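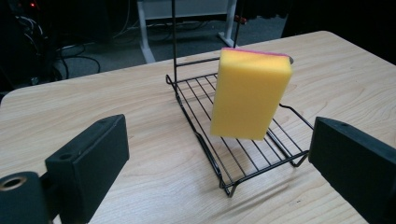 December, bench log, Trilter cell, continued from the previous page. Z. Zaidi writing.

Morning, 8:40. Picked up where the rack task was left. Goal for the day is to settle the open questions on the sponge item before the kitchen staff at the Arancibia site get their next handover, and to write down what the handover will ask of them. The second part has been put off twice.

State of things: the cell is meant to take over rack clearing and resetting at the end of the dish line. Washing stays manual. Skunusitz (the scheduler) issues the items one at a time and expects a "placed" or "failed" back for each. At present a failed item stops the queue until a person acknowledges it on the panel.

Demonstrations with the hand tool: 64 usable for the sponge, all with the same operator. That is a weakness. Grip width at release is nearly constant across the set and I suspect it reflects one person's habit more than anything in the task. Need a second operator before training again. Left-handed if possible.

Notes on the sponge itself:
Foam compresses under the pads, so commanded width and real width disagree. Force limit left where it was.
Scrub layer is stiffer than the foam. Gripping across it gives a different closing curve, and the slip check reads the difference as a lost object.
Wire grid on the rack base confuses the height estimate when the tool is tilted. Flat approach is better. Slower, too.

10:15. Changed the release rule. Old rule opened the fingers when the height estimate crossed the threshold. New rule waits for the estimate to hold for 600 ms first. Costs time on every item but the early drops were the main complaint from the line, and they are what people there remember.
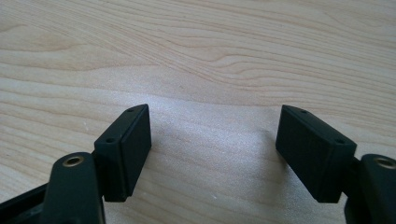 Second job of the morning was the open-width reference. Procedure as before: fingers fully open, nothing between the pads, tool held over bare tabletop, log the width reading and repeat after each change of battery. The offset file on the cell is still the one from the first set of pads and should be deleted. I have left it in place until Clernerura confirm that their import script does not look for it by name.

Pad screws: two per pad on the top edge. Add to weekly check. The people who will do the check are the dish crew, so it has to be written for them, with the driver size on the card and the driver hanging next to the card. The first version of the card said "verify fastener torque" and was ignored for good reason.

Now the handover part. Went through the shift description with the Arancibia lead by phone at 11:00. Summary for colleagues:

1. The end-of-line position is currently one person per shift, full time. Under the plan it becomes a shared duty between the washer and the person stacking. Both keep their hours. Neither had been told this in writing as of this morning. Asked for it to be done before the equipment moves.

2. Acknowledging a failed item is new work. It is short, but it interrupts. The washer has wet gloves on and the panel does not respond to them. Options are a foot pedal or a large push button. I prefer the button - a pedal on a wet floor next to a drain will get kicked out of the way.

3. The stacking person now sets racks down in a marked position. Previously anywhere on the table was fine. This is the change they dislike most. The mark can probably be made larger if the arm is allowed a search step first. Try it before arguing about it.

4. Breaks. The old position had natural gaps while racks drained. The queue in Skunusitz fills those gaps by design. Requested a hold setting that the crew can use themselves without calling anyone. 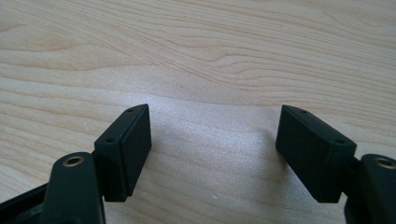
Point 4 needs a setting on our side too, because a long hold currently times out and sends the arm home with whatever it is carrying. Timeout is 2000 cycles of the status loop. Made it a parameter, default unchanged. Not tested with an object in the grip.

15:30. Reran the slip check offline against the 64 with the scrub layer cases split out. False "lost object" calls are confined to that group, as suspected. A separate closing curve for it looks sufficient. Not merged.

Open:
Second operator for demonstrations.
Button, bracket, cable length. Measure at site.
Hold setting, both ends.
Rewrite screw card, send to the dish crew for comments before laminating.
Ask Clernerura about the offset file again.
Larger rack mark, with search step.

ZZ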